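April, bench 4, evening. Rana build, the part where we stop arguing about the base plate and start arguing about the software.

Carried over from last time: the arm mount is bolted down, the e-stop is wired, the power supply is still the borrowed one. Girish wants to go to real hardware as soon as the Skornine board comes back with its new connector. I want to see a pick in Jerkosance that I believe first. We agreed on the sim, mostly on the grounds that the board isn't back.

The claim I'm supposed to be checking is from Devendra's note pinned to the tool wall: "grasp routine works, tested 689 times." I asked him what counted as a test. A test is one run of the script from start to finish without an error. So we have 689 runs that didn't crash. Nice for the script. Says very little about picking things up.

He did fix the gripper timeout, to be fair, and the arm no longer swings the long way round to get to its start pose. Both of those were real problems and both are gone.

**Setup**

- Same scene file as before, light work surface, one object
- Approach from above, then close
- Finger speed turned down by half from Devendra's value (his was fine for a demo, silly for finding out anything)
- Friction left alone. I don't trust the number but I'm not changing two things at once

Reran with the close view open. I'd been skipping it to save render time, which was a mistake, and I'd like those evenings back.

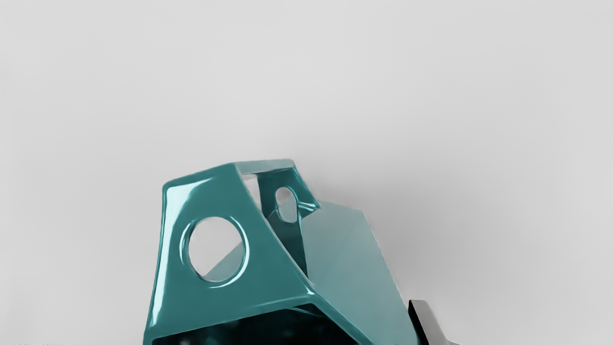 My complaint with close views in general is that everybody assumes they will see the contact point, and then somebody writes code that depends on it. Saodah's slip check does exactly that. It wants a clean look at the edge between finger and object, and it compares one grab with the next to decide if anything moved. Well, the teal part is sitting across roughly the lower half of the view, and the big round hole in it mostly shows more gray background. That hole has a nice smooth edge with a bright line down the side, so an edge finder would love it. It would lock on there and report that all is well. The glossy finish doesn't help either: there's a wide pale reflection on the left of the front plate that I would bet money gets read as an edge once the lighting changes.

Asked Saodah whether the check masks anything out. It masks the bottom 15 rows. I told her that isn't going to cover it. She said the 15 was a placeholder from a different mount, and she'd rather drop the check for now than tune it against a render. I agree with her, and I've commented it out on the shared copy. If you pull and the slip warnings stop, that's the reason. It does not mean the slipping stopped.

Vikas suggests changing the color or killing the shine in the material settings. I'm against it. Whatever we print on the Primcombe machines will have some shine, and if the check only works in a matte world I want to know now. He can do it on his own branch.

**Wider view**

Then ran the approach again and paused it with the gripper down, to look at what the container is doing.

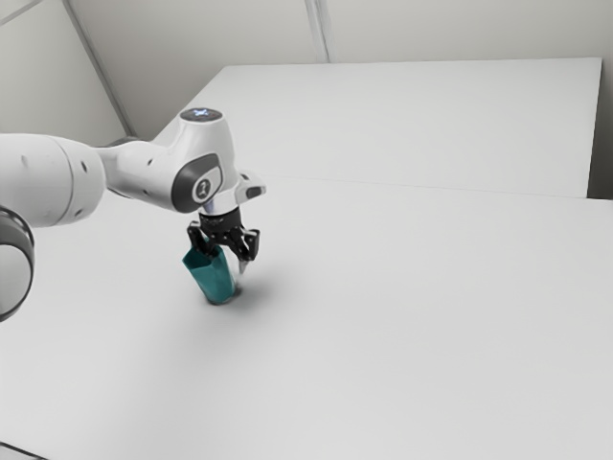
*Jerkosance, outside view: gripper down at the teal container, container leaning.*

So it's leaning. Open end up and to the left, narrow base toward the right. One finger overlaps the mouth and the other is out past the right side. A paused run doesn't tell me which way it was going, and I'm not going to guess in ink. It could be on its way up or on its way over. Either way I don't like the lean, since the routine assumes a straight-up object and picks its closing height from that.

Beverley looked over my shoulder and said it was obviously being picked up fine. Maybe! The script thinks so too. The script's idea of success is that the fingers stopped before fully closed, and I can think of plenty of ways to stop two fingers that don't involve holding anything properly. Wedging a narrow base against the table would do it.

The shape is part of this. We chose a tall thing with a narrow foot because it was already in the object folder. It's a mean test object. I'm happy with a mean test object as long as we admit that's what we've got, and don't put "handles cups" on the Primcombe open evening sheet. (It's on there at the moment. Beverley has the file.)

Things I'd want before I sign off:

- Log the object's tilt along with finger position. Girish says the value is already available and we just never wrote it out. Of course.
- Success should mean lifted, held for 2 seconds, and still in the fingers. Devendra thinks two seconds is harsh. It's a cup.
- Try a lower closing height. The current one came from a spreadsheet for the old fingers.
- A run with the object turned, so we aren't tuning to one lucky angle.

Tried the lower closing height before packing up, four runs. Devendra's test passed all four. Under my stricter rule two held and the other two ended with the container on its side. I did not have tilt logging in yet, so I can't say if the two good ones started straighter. Four runs is nothing anyway and I only write it down so nobody repeats it thinking it's new.

What I have not shown: that the routine is bad. It may be fine and the contact model may be the thing that's off. Soft contacts in this package have fooled us before — the drawer handle business, see earlier pages — and I spent a week then blaming a bracket that had done nothing wrong. So I'm leaving Devendra's note on the wall with a question mark added in pencil. He saw me do it.

Girish is adding the tilt log. Saodah is going to work out a proper mask from the close view and send me a grab with the mask drawn on it before anyone turns the slip check back on. I'm taking the closing height. Vikas is still printing finger pads in two hardnesses and needs the small calipers, which are not in their drawer.

Left the machine on at 9:40 with the slow runs queued. Please don't close the lid.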